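Setting up a desk with plants against a low partition

A desk that backs on to a half-height wall is a good place for a few small plants, as long as you leave yourself enough room to work. These notes cover a wooden desktop, but most of it applies to any surface.

What you need

Two small pots, one a bit bigger than the other
A jug for watering
Felt pads or thin cork discs
A soft cloth and a little furniture wax

Step 1. Clear and wax the top

Take everything off and wipe the wood with a barely damp cloth. Let it dry fully. Rub in a thin coat of wax along the grain, leave it for twenty minutes and buff it off. We use the Morka clear wax, and one tin has lasted several years. If you do this in the evening the desk will be ready by morning.

Step 2. Protect the surface

Stick felt pads under each pot. Cork is better if the pot has a drainage hole, and you will also want a saucer. Water rings on bare wood are a nuisance to get out — sanding is often the only way.

Step 3. Place the flowers first

Start with the largest arrangement and set it a little to one side of the middle. White flowers with plenty of green leaf show up well on orange-brown wood. Keep the pot low enough that it stays under the top of the partition, otherwise it tends to get knocked by coats and bags put down on the rail.

The very small plant goes further along, towards the edge of the desk. Leave a hand's width between the two so you can dust. 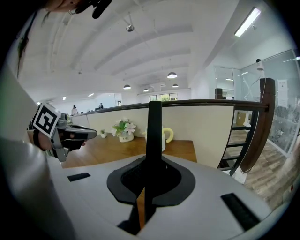

White flowers left of centre, the tiny plant nearer the edge and the jug to the right.

Step 4. Keep the jug on the other side

A jug looks fine left out, and you are more likely to water if it is within reach. Turn the handle outwards so you can lift it without leaning over the flowers. Ours holds more than the pots need, so we only half fill it.

Step 5. Watering and upkeep

Once a week is enough for most small potted plants. We do it on a Friday. Check the soil with a finger first and skip a week if it still feels damp. In July you may need to water twice.

Artificial flowers need dusting with a dry paintbrush every month or so. Wipe the rail at the same time, as dust from there drops straight on to the desk.

Re-wax the top when water stops beading on it.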